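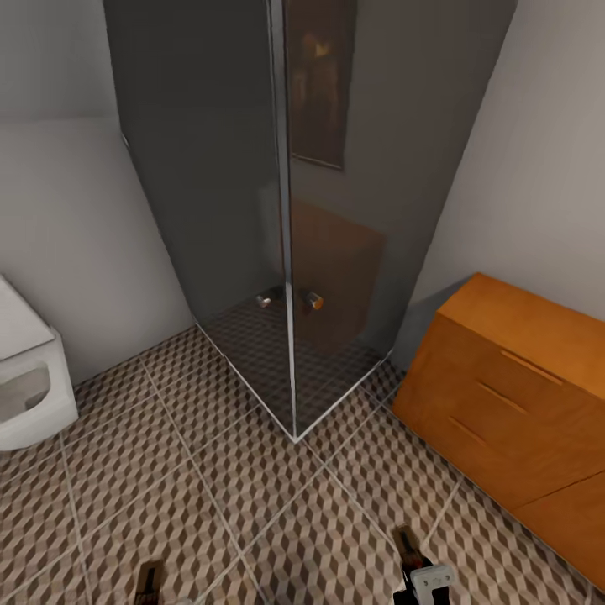
Indoor humidity

Indoor humidity is the amount of water vapor floating around in the air of a house, and I've been reading about it (and fussing over it, my family would say) ever since I moved to Grestham and my spice jars started turning into bricks. It's an enormous subject! I'll stick to the parts that matter if you live in a house and don't run a museum.

Absolute and relative

There are two ways to talk about it, and people mix them up all the time. Absolute humidity is the plain weight of water in a given amount of air. Relative humidity is how much water the air is holding compared with the most it could hold at that temperature, given as a percentage. Warm air can hold a lot more than cold air, so if you heat a room without adding any water, the relative number drops even though every bit of vapor is still in there. That's why your lips crack in January with the furnace going, even when it's sleeting outside.

The one other term worth knowing is dew point, the temperature at which air can't keep hold of its water and starts leaving it on things. A cold soda can on the porch in June sits below the dew point, and so it sweats. Windows do the same thing in winter, the other way around, with the wet on the inside.

Where it comes from

Mostly from us. Breathing, cooking, bathing, mopping, drying clothes on a rack, watering the ferns. A big pot of pasta with the lid off puts out a surprising amount, and so does a gas burner all by itself, as water is one of the things you get when gas burns. Some comes up from the ground too, through crawl spaces and old basement floors, and in my house I'm pretty sure that was the worst of it (I laid plastic sheeting down there in the spring and the musty smell by the stairs faded a lot).

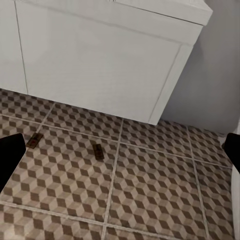 How do you measure the humidity in a room?

You use a hygrometer, a small gauge that reads relative humidity, and you leave it in one spot away from windows, vents and stoves until the reading settles.

The old ones really did work by hair. Human hair gets a little longer in damp air and shorter in dry, and a strand hooked to a needle will move that needle back and forth across a dial. The cheap digital kind uses a sensor whose electrical behavior changes as it takes on moisture. Mine is a Padel, number 424 in their catalog, and it reads 4 points high, which I found out by the salt test. You put wet table salt (damp slush, please, don't make soup) in a bottle cap, seal it up in a bag with the gauge, and leave it on the counter for 8 hours or more. The air in the bag should come to 75 percent. Whatever your gauge says instead, that's your error, and you just write it on a piece of tape and stick it on the back.

What it does to a house

Too much and you get mold, dust mites, rust on the scissors and stamps that glue themselves together. Too little and you get static shocks, nosebleeds and gaps in the floorboards. Wood is the big one, as it swells across the grain when the air is damp and shrinks again when it's dry, while hardly changing at all along its length. Good furniture makers have planned for this for centuries. Solid panels are left to float in their grooves with no glue, so that they can move about without splitting.
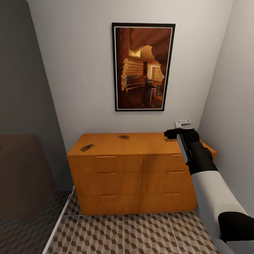
Pierina Russo wrote to me after an earlier version of this article and said I'd been too hard on sticking drawers. Hers stick every August and run free by Thanksgiving, and she warned me never to plane one down in summer, or it'll rattle all winter. She rubs a candle stub along the runners and waits. I've since tried the candle and she's right, it helps a lot.

Bringing it up or down

Opening windows works when the outdoor air has less water in it than yours, and does the opposite on a muggy night. A dehumidifier pulls room air over cold coils so the water drips into a bucket. The Hashemi I run in the basement is 7 years old, loud as a tractor, and I love it. It does warm the room a bit, so don't expect it to stand in for an air conditioner. Humidifiers go the other way and need regular cleaning, as standing water gets slimy fast. Houseplants and bowls of water on the radiator do add some moisture, though much less than folks hope.

See also: condensation, dew point, crawl spaces, seasoning of lumber.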